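Ticket 129
Site: Plalumham office, second-floor kitchen
Raised by: Helju Žukauskas
Assigned to: Heino Rimkutė
Opened: 27/07/2021
Category: Plumbing / smells / other
Status: Closed, reopened, closed

Summary from requester
Sink drains slowly and the kitchen smells of old cabbage until mid-morning. No one has cooked cabbage. Washing up gets left on the side while people wait for the bowl to empty, and then they forget they were waiting.

Entry 1, HR
Went up with the plunger. Ran the tap for a minute, water rose to a respectable depth and then sat there thinking. Plunged. Got a noise, one pea and a small amount of progress. Told Helju it was fixed, which was optimistic of me.

Entry 2, HZ
It is not fixed. Smell has moved from cabbage towards pond. Also, since you're up here anyway, the second drawer won't shut unless you lift it a bit and mean it. Adding that to this ticket so I don't have to fill the form in again.

Entry 3, HR
Two faults on one ticket is against the rules, but the rules were written by Campbell and he's gone to the other building. Accepted.

Emptied the cupboard to get at the trap. For the record it contained a vase, four bottles of the same floor cleaner, all started, and a box of teabags from the previous tenants. Put a washing-up bowl under the trap and undid it by hand. Contents: coffee grounds, packed solid, and a teaspoon. Teaspoon returned to service after a boil. Rinsed the trap, put it back with a new washer (Sitton, pack of 9, eight left, in my desk).
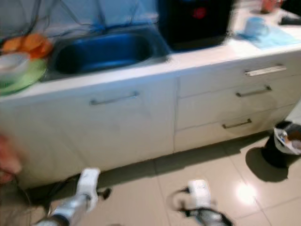 Before anybody pours anything else away, please note that coffee grounds go in the bin. The bin is by the drawers. It has always been by the drawers. I measured, in a moment of weakness, and it is two steps from the sink for someone of normal build.

Entry 4, HZ
Sink now empties properly, thank you. Pond has gone. I did a test with 200 ml of squash and a full bowl of water and both went straight down. Drawer still sulking.

Entry 5, HR
Took the drawer out. A takeaway menu had gone over the back and folded itself into the runner. The curry house on it closed before I started here. Runner wiped, drawer back in, shuts with one finger. Closing.

Entry 6, HZ
Reopening, sorry. Smell is back, only in the mornings, and not from the sink this time. I put my head right over the plughole and it was fine.

Entry 7, HR
Went in at half seven and sniffed my way along the room. It's the bin. The evening cleaners do the big ones by the lifts and have this one down as "desk", so it waits for whoever cracks first. Rang Ison, who do the cleaning, and was told that changing one word on the schedule takes until August. Their schedule apparently has 1,000 lines and ours is near the bottom.

Workaround until then: last person out ties the bag and takes it down. Spare bags are in the top drawer, right at the back, behind the batteries.

Entry 8, HZ
No smell for three mornings. Nobody has admitted to taking the bag down, so I suspect it's you.

Entry 9, HR
No comment. Closing. If the drawer goes again, new ticket please, and use the form.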